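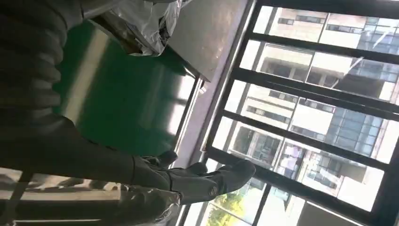 Relative humidity is the wrong number to watch

Search this blog Go

Most cheap hygrometers show two values, temperature and relative humidity, and most people look at the second one and stop. I did that for two winters in the Darneck house. The display in the hall said 40 percent, the display in the back bedroom said 58 percent, and I concluded that the bedroom had a moisture source. It did not. The bedroom was colder.

Relative humidity is the amount of water vapor in the air divided by the amount the air could hold at that temperature. Change the temperature and the number changes, even if no water has been added or removed. To compare two rooms you need a value that does not move with temperature. Dew point is the easiest one. Air at 68 F and 40 percent has a dew point near 43 F. Cool that same air to 58 F and the reading goes up to 57 percent or so, with the dew point where it was.

Once I converted the readings, the hall and the bedroom were within a degree of each other for nearly all of the log. The log has 2104 rows, taken by two Pinto units set to record on the same interval. The exceptions were showers and cooking, and these cleared within an hour with the interior doors open.

The dew point also tells you when a window will fog. If the inside face of the glass is colder than the dew point of the room air, water condenses on it. So the questions are how cold the glass gets and how high the dew point is, and you can work on either one. Better glass raises the first. Ventilation in cold weather lowers the second, as outdoor air in January carries very little water whatever the weather report gives for its relative humidity.
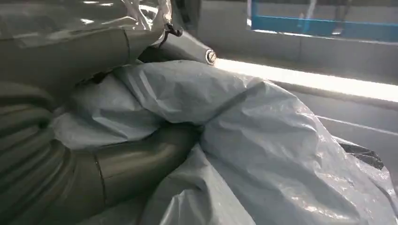

Gray-olive tubing and plastic sheeting.

Before trusting any of this, check the sensors. The usual method is a salt test. Put a few spoonfuls of table salt in a bottle cap, add enough water to make a wet slush with no liquid standing on top, and seal it in a jar or zip bag with the sensor. Leave it overnight at a steady temperature. The air in there settles at 75 percent. Write down the difference and apply it as an offset. My two Pintos read 74 and 77. The older Bota dial gauge read 62 and has been retired – it has an adjusting screw, but the needle sticks, and no offset fixes that.

One point does not tell you about slope. If you care about the dry end, repeat with magnesium chloride, which gives 33 percent at room temperature. One of my units was 2 high at the top and 1 low at the bottom, and I left it alone.

I also tried a tub of Dridness desiccant in the bedroom. Over 13 days it collected 7 ounces of water. The dew point trace shows no change I can separate from the weather. The house is just over 900 square feet with ordinary leakage, and outdoor air replaces whatever a passive tub takes out. In a closed cabinet it would be a different result.

What I changed in the end was the bathroom fan, which now runs on a timer after showers, and the bedroom door, which stays open in the daytime. I also moved the dresser four inches off the outside wall. The wall behind it was reading 9 degrees colder than the middle of the room, and paint at that temperature is in the same position as the glass.

The spreadsheet uses the Magnus formula with the common constants (17.62 and 243.12, Celsius). Convert from Fahrenheit first. I forgot to do this in the June version, so if you downloaded that one, replace it.

3 comments

Karim Fawzy
Does the salt need to be non-iodized? All I have is the regular kind.

 reply from the author
 Regular is fine. The additives are too small a fraction to matter at this accuracy.

pellet_stove
The June sheet told me my dew point was 140. Glad to know it wasn't the house.

Contact | Copyright, all text by the author | Back to top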